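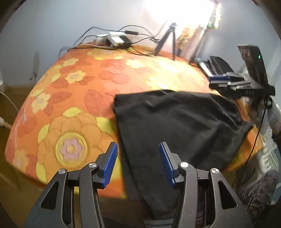

Ticket 1269
Product: Elwood hand-held pair, playback software
Site: Tindall, demo table
Opened by: Mererid Beddoe
Priority: High (visitors on site tomorrow)
Status: Closed

Playback drifts on one of our two Elwood grippers during the cloth folding demo, and we have the open day at Tindall tomorrow morning. The path drawn on the visitor screen starts in the right place and then slides to one side, so the replay shows the fingers closing well away from the fabric. It happens on most takes with unit A and never on unit B. We are set up on the orange flowered tablecloth with the black cloth laid over the right half of it, and the lamp is on at the back, bright enough that the head of the small tripod is hard to make out. Unit A is the one facing the table from the front. Both units had the same update last week. Restarting the software did not help.

Mererid

Reply, Dositico support, 10:40

Hello Mererid,

Thanks for the report. Please send the following:

The log folder for one good take and one bad take from unit A.
The software version shown on the start page.
Whether the drift starts at once or after the hand has moved for a while.

Please leave the table as it is until we have looked at the logs.

Reply, Mererid Beddoe, 11:15

Logs uploaded. The version is 2.7 on both units. The drift does not start at once. If I hold the gripper open over the near edge and keep still, the path stays put. It goes wrong when I reach toward the top edge of the black cloth to pick up the corner.

I also swapped the cables between the units. No change, unit A still drifts and unit B does not.

For the open day the plan is that a visitor makes one fold with a unit in hand, then watches the replay on the screen. People will notice if it's off.

Reply, Dositico support, 12:05

The bad log loses tracking at frame 292 and picks it up again in the wrong place. The good log has no losses. At the point where it fails, the software has very few usable points left. The back of the table is overexposed, and plain black fabric gives it almost nothing to follow. The flowers on the tablecloth are good for tracking, but your reach takes unit A away from them.

Unit B works from the side, so it may simply have a better view. Please run these tests with unit A and note the result of each:

1. Lamp off, cloth as it is.
2. Lamp on, cloth folded back so that more of the flowers show.
3. Lamp on, cloth as it is, exposure set to Fixed on the camera page.

Reply, Mererid Beddoe, 1:30

Test 1: no drift. The room is a bit dark for visitors though, and Dimia asked us to keep the table well lit.
Test 2: drifts less, still not good enough to show.
Test 3: drifts the same as before. The page says Fixed, but the view still gets darker when I reach toward the lamp, so I don't think the setting is being applied.

I wiped the camera cover before test 1 and again before test 3, in case you were going to ask.

Reply, Dositico support, 2:10

We were going to ask, thanks.

You are right about test 3. In 2.7 the exposure setting is saved but not sent to the unit until the unit is powered off and on again. Restarting the software is not enough. This is a fault on our side and has been logged separately.

Please do the following:

Set exposure to Fixed, value 7.
Save.
Switch unit A off at the unit, wait for the light to go out, and switch it back on.
Turn the lamp so it points at the wall, away from the table.
Repeat test 3.

Do the same for unit B so the two match on the screen.

Reply, Mererid Beddoe, 3:20

Done on both. The view no longer changes when I reach in. First take was clean. On the second the path jumped a little at the end and came back. I lowered the lamp and did a full set of folds after that with no drift on either unit.

One more thing. The start page on unit A now shows a yellow bar saying "calibration older than settings". Can I ignore it for tomorrow?

Reply, Dositico support, 3:35

Please don't ignore it. The finger opening shown on screen can be wrong if calibration was done at a different exposure. Run the short calibration on both units: fully open, fully closed, fully open. Keep the blue pads clear of the cloth while you do it.

Reply, Mererid Beddoe, 4:05

Calibrated, yellow bar gone on both. I have put tape on the floor for the lamp stand so it doesn't get moved during cleaning. Leaving the ticket open until after the visit.

Reply, Mererid Beddoe, next day, 1:50

Morning groups finished. One lost take on unit A, when a visitor put a sleeve over the camera. The replay was fine for everyone else. One person asked whether the software could show both hands in different colors. I said I would pass it on.

You can close this.

Dositico support, 2:15

Closed. Color request added to the Elwood list. The exposure fault stays open under its own ticket and you will get a message when the fix is released.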